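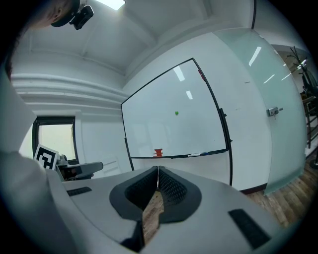
The mobile whiteboard at the Laskowska offices, near the window.

Rented whiteboards go on trial at Laskowska

July 2020

The shared offices at Laskowska have taken the whiteboards off the walls and put rented ones on mobile stands in their place. Management calls it "flexible writing space." Tenants who have worked in the building for a while may be forgiven for calling it a whiteboard.

The boards come from Zokik, a supplier that leases office furniture by the month. Under the deal, Laskowska pays $80 per board per month for 18 months, with delivery included and cleaning left to the tenants. Itziar Barrios, the office manager, said the old boards had been up for years and never came clean, and that the fixed positions forced people to arrange every meeting around one wall.

"Now the board goes where the people are," Barrios said. "We had rooms where half the table was looking over its shoulder."

That much is hard to argue with. A board on a stand can be turned away from the window when the glare gets bad, and it can be pushed back when somebody needs the floor. Whether anybody will do the pushing is another question. The stands we saw on our visit were parked pretty much where the old boards used to hang.

Then there is the surface. Zokik's brochure says the glossy finish "wipes back to white, every time." The brochure also promises independent test results online. The web address printed under that line led to a 404 page when we tried it, and it was still doing so when this item was written. Asked about the tests, Demetrio Ortuño of Zokik said the site was being rebuilt and that the results would be sent to customers on request. We requested them. They have not come.

Ortuño said most complaints about marks come from people using the wrong marker or a dry cloth. The company recommends a spray called Clorkach, which it also happens to sell. It is not covered by the monthly fee.

Up close, the board we looked at was a good deal cleaner than the ones people remember from the old days, and it does have a nice shine. It also had faint gray smudges and streaks across it, and a few tiny dark specks. None of that would stop anyone from reading a meeting agenda. It does make "every time" look like a strong choice of words.
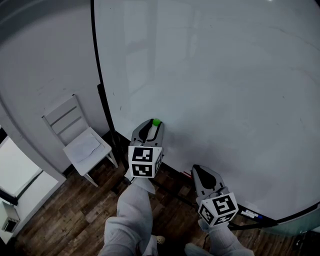
Chang-ho Ryu thinks the fuss over smudges misses the bigger problem, saying he would put up with a dirty board if he knew who was paying for it. He rents a desk at Laskowska, he said, and he wants it in writing that the lease will not turn up in his fees when contracts are renewed in January. "They keep telling me it's flexible," he said. "So is a price."

Barrios said there are no plans to raise fees over the boards. She did not rule it out.

Other tenants are happier. Kyung-tae Jang said his group uses a board most days and likes having a big one that stands on the floor, with room to draw down low as well as at eye level. He had no strong view on the finish. His one request was for an eraser that stays with the board — the tray on the old one was always empty, he said, and people ended up using their sleeves.

Zokik says it has similar arrangements with other offices, among them Vallel, across the river. Vallel did not answer our questions about how its boards are holding up.

Laskowska can hand the boards back early, Barrios said, but there is a fee for that as well. She declined to say how much. The old boards are in storage in the basement for now, and tenants who want one can ask at the front desk.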